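Ponetti to Reissue Two Tabrizi Novels

October 4, 2020

Ponetti will reissue two out-of-print novels by Tabrizi in May, both dealing with compulsive gambling and its effect on family life. The first runs to 532 pages and restores 22 that were dropped from the paperback.

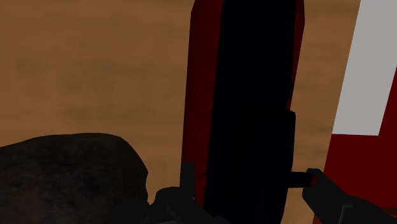 A red and black object on a wooden surface, computer rendering.

The text follows the original Nirard hardcover, with spelling corrected and chapter numbers added. Notes are placed at the end of each volume. An e-book edition will be released through Wudov on the same day. Library orders open 3 weeks before publication.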